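Shoe storage in a shared hallway: does a cabinet with doors do any better than a heap by the mat?

Project report, Home and Product Design, second year
Farhad Bakhtiari

1. Why I picked this

Every shop that sells hall furniture makes the same promise: buy the cabinet and the hall will be tidy. I have lived in three shared houses and have seen the cabinet bought twice, and both times the shoes stayed on the floor. So I started this project expecting the answer to be no. My tutor asked me to write that down before I did any measuring, so that readers could hold it against me, and I have.

The question I ended up with is narrower than the title. Do people put their shoes away when there is a cabinet with doors standing right by the way in, and if they don't, what is stopping them?

2. What other people say

There is not much that I would call evidence. The Kastis leaflet says its hall units "bring calm to the entrance", which can't be tested. The Triden catalogue gives a number of pairs for each cabinet, but the drawing next to it shows small flat shoes lying heel to toe, and I don't know a household that owns only small flat shoes. Lennox gives outside measurements and no inside ones. I found two student reports from earlier years on the department shelf. One counted shoes for a single evening. The other asked people whether they were tidy, and they said they were.

3. Method

I kept a tally in a house on Promier Street, where a white two-door cabinet stands on the wooden floor. In January I noted where shoes had been left, at the same time each evening, for 20 evenings. For the first 10 the doors were kept shut between uses, as the maker intends. For the second 10 I asked the household to leave both doors open. A pair counted as "away" if it was on a shelf or in the bottom of the cabinet, and as "out" if it was anywhere else in the hall. Single shoes were ignored, which I now think was a mistake.

The people in the house knew what I was doing. I can't see a way round that in a project this size, but it should make anyone careful with the results.

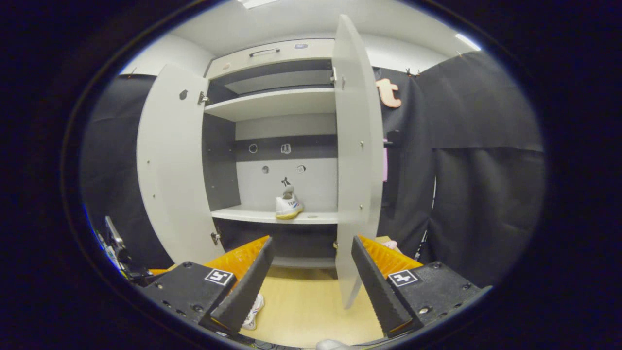

Figure 1. The cabinet with both doors open and a trainer on the lower shelf.

4. Results

Over the whole period I noted 288 pairs. Of these, 156 were away and 132 were out. If I stopped there I could write that most pairs were put away, and the cabinet would look like a modest success. I don't think it was. Slightly more than half is close to what you might get from people who don't much care either way, and I have no count from the same hall without the cabinet to set beside it.

Leaving the doors open seemed to help in the first few evenings of the second half. After that the difference faded, and I suspect what I caught was people being helpful because the instructions had changed.

5. What gets in the way

The doors themselves. They swing outward, one to the left and one to the right, so anybody putting shoes away with both open needs clear floor in front and to the sides. With a bag in one hand and a wet coat on, people told me they "just dropped them".

The inside. There is a drawer across the top with a bar handle, then the shelves. A drawer is no use for boots, and the person who used the cabinet most said she would give it up for more height lower down. The lower shelf was the favourite for trainers. The dark space under it was used much less, and two people told me they forgot what they had put there.

The colour. White shelves show dirt, and one housemate admitted to leaving muddy shoes out for that reason. I hadn't planned to ask about it and only have the one answer.

6. Weak points

One house, one cabinet and one month, with the weather bad for most of it. I would expect a dry June to look different. I also did the counting myself after announcing what I expected to find.

7. What I would do next

Count for a fortnight with no cabinet at all, then bring it in. Count single shoes. Try it with the doors taken off their hinges completely, which the landlord did not allow this time. I would also like to test a plain open rack of the same width, as I still think it would do at least as well for a good deal less money, but at the moment that is only my opinion.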